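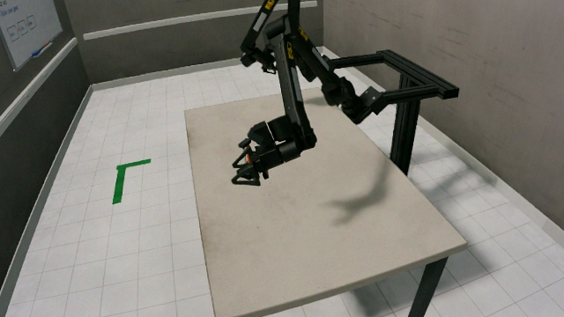

**Ruaridh Aitken**
Hello everyone, my old Shearer scooter has done 2,000 miles on the same oil, and I'd love to know whether to change it before I lay it up in November or wait for spring?
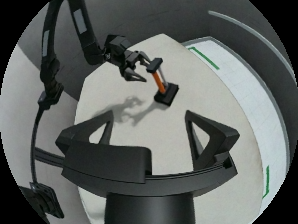 *Gripper fingers above the tabletop*

**Wenex**
Oh, before, every time! Old oil is full of acids, and you don't want those sitting in the engine all winter. Run it for 5 minutes first so it drains nicely.

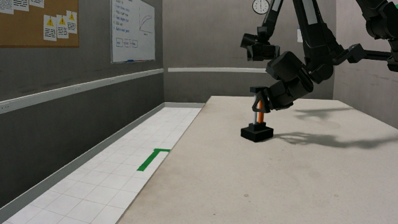
*Black gripper and the orange rod*

**Brurkik**
I always do mine in spring, never had any bother. Mind you, I forget the filter

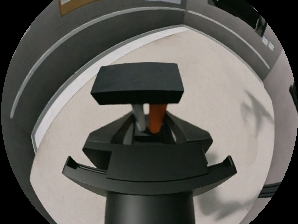

more often than not, so perhaps listen to Wenex.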